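We use cookies to remember your login and to see which pages people read. Accept all | Manage choices

Cleaning crew, robots coming in: what changes for the people?

Posted in Work & Automation by Mekdes Teshome, April

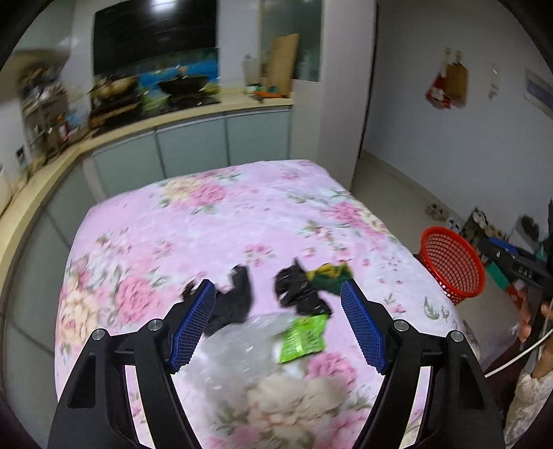

Wrappers and plastic bags on a floral bedspread, with the kitchen counter behind.

Hi all! I supervise a crew of 29 people at Tustska. We turn over furnished studio apartments in Prerkcombe, 276 units at the moment, most of them one room with the bed a few steps from the stove. The owners want to bring in a pickup robot, a two-finger arm on a rolling base, to clear trash off beds and counters before my people start. I'm excited about it! I've wanted help with this part of the job for years.

My crew is split. Some can't wait and some think it's the first step to fewer shifts. For those of you who already work next to one of these, what did it change day to day? Who ended up looking after the machine? And does it cope with soft stuff like bags and candy wrappers, or is it only good with boxes and bottles? Pay questions too, if you went through that.

Krystyna Tokarz
Oh, I love this topic. I run the evening crew at Damasceno, mostly student housing, and we've had 3 pickup arms since last year. Soft trash was the hard part for us. A thin clear bag lying flat on a busy print gave ours fits for months. It would pinch the blanket along with the bag and lift the whole lot, which made everybody jump the first time! Crumpled bags were much easier because there's something to grab. Grippy pads on the fingers helped a lot, so ask what yours comes with.

Day to day, the biggest change was the order of the work. We used to do trash, bed, kitchen, floor, one person per unit. Now one person starts the arm in the first unit and does the kitchen while it works on the bed, then checks what it left. It always leaves something. Plan on a human pass and put the time for it on the schedule, or your people will be doing it for free.

Looking after it: we made that a paid role, robot lead, with a small bump per hour. Two of my longest-serving cleaners took it and they are so good at it. They know what a guest's earring looks like next to a gum wrapper and they can say which items should never be touched. Our rule is that anything that isn't plainly trash stays where it is and a person decides.

On shifts, I asked for it in writing before the first machine showed up that nobody would lose hours during the first year. We got it. We took on more units instead, and my knees and my back are thrilled with the arrangement. Ask early, while they still want you to be happy about it!

Getachew Gidey
Ours is fine. Slow. Charge it overnight and keep cords off the floor. Didn't change my hours any.

Berhanu Teshome
(No relation to Mekdes, as far as I know, ha.) I'm a cleaner, so this is from the other side. We tried one at Kesora and what won me over was that they let us teach it. We practiced in a real unit, using the same junk we find every day, and the people setting it up took notes on how we pick things up. I grab a snack wrapper by the corner so crumbs don't go all over the bed. I had never thought of that as a skill before somebody wrote it down.

Two things I'd push for. Get the training time paid at your normal rate, all of it. And have a stop button that anyone can press without having to explain it to a manager afterward. The first few weeks we pressed it a lot, then less.

I still strip every bed myself and I bend down less than I did. I'd say let the nervous ones on your crew try it first, they ask the best questions. Good luck, and please come back and tell us how it goes!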